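About Us

Trudalora records people doing ordinary household and light commercial tasks by hand, and turns those recordings into training material for robots. We also run a small remote control room where operators drive robot arms through the same tasks. We are based in Geelong, Victoria, and we work for robot makers, university labs and a few appliance companies.

How we started

Tala Zein and Noura Sayegh met while working on a packing line for a cosmetics wholesaler. The line had two robot arms, and every time a new bottle shape came in, somebody had to reprogram them. It took days. Tala started moving the arms through the job by hand and saving the motion, and the changeover came down to an afternoon. Noura wrote the software that cleaned up what Tala had saved. The wholesaler closed the line the next year and the two of them kept going on their own.

The first office was the back half of a tile showroom. Our first paying client was Khalaf, who wanted an arm that could load a dishwasher without chipping cups. We did that job with one leader arm, one follower arm and a lot of secondhand crockery. Khalaf is still a client.

What we do

There are two sides to the work.

The first is remote control. An operator sits at a bench with a pair of small leader arms and a screen. The robot in the next room copies what the operator's hands do. Every run is saved with its video, joint positions and gripper force. If an operator drops something, the run is kept and marked, as some clients ask for the drops as well.

The second is recording by hand, with no robot present. The person wears a camera at head height and does the task in a normal house or workplace. It is quicker than remote control and it reaches places we could never get a robot arm into, such as a narrow laundry or a set of stairs. The price is that a human hand does a great many things a gripper can't, so these recordings need more work afterwards.
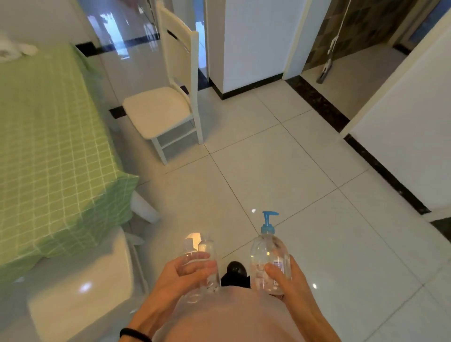

Bottles and containers make up the largest group of tasks in our library. They are sorted, carried, opened, filled, wiped, handed over and put away. Clear plastic is hard for a robot to see, particularly against a shiny white tiled floor, and that is why we record a lot of it. Grip is the other reason. Two small bottles held side by side in the left hand while the right hand has a pump bottle to itself is a normal thing for a person to do, and most two-finger grippers have no way of copying it. When a recording like that comes in, our annotators mark which fingers are holding what. The client then decides whether the robot should learn to make two trips or whether the gripper needs changing.

We don't tidy a house before recording. Chairs stay where the household has them, and so do mops and tablecloths. A robot that has only seen a bare bench doesn't cope well in a kitchen.

How a job runs

A client sends us a list of tasks and the type of robot they will be used on. Noura's team writes a task sheet for each one. The sheet says where the task starts, where it ends and what counts as finished. It does not tell the person how to do it. We used to write out every step and the results were stiff, so we stopped.

Each task is done by at least 4 people. A standard set is 350 recordings, and a large set is 1220. Left-handed people are included in every set. All recordings are checked by someone who was not there when they were made, and anything showing a face, a letter, a screen or a street number is blurred or taken out before it leaves the building.

Delivery is through Wovix, our own viewing and labelling tool. Clients can play back a recording, see the labels and send it back with a comment. Wovix also lines up hand recordings with remote control runs of the same task, so the two can be looked at together.

Our people

We have 10 permanent staff. Tala runs recording and looks after the operators. Noura runs software and labelling. The rest are annotators, a mechanical technician and an office manager, plus a list of casual recorders who work from their own homes.

You don't need a technical background to record for us. Past recorders have included cleaners, a retired pharmacist, students and parents working during school hours. Training takes one morning and is paid. Remote control operators train for longer, as it takes a while to get used to having no feeling in the fingertips.

Where we are now

On January 6, 2020 we moved into our current building, which has two remote control rooms and a mock kitchen with a working sink. Our current large project is with Mivska and covers bathroom and laundry tasks. Recording for it closes in October.

Visits are by appointment. Labs and schools are welcome to come and try the leader arms. Please wear closed shoes and leave rings and watches at the front desk.

Recorder applications and client enquiries both go through the contact page. Please say which one it is in the subject line.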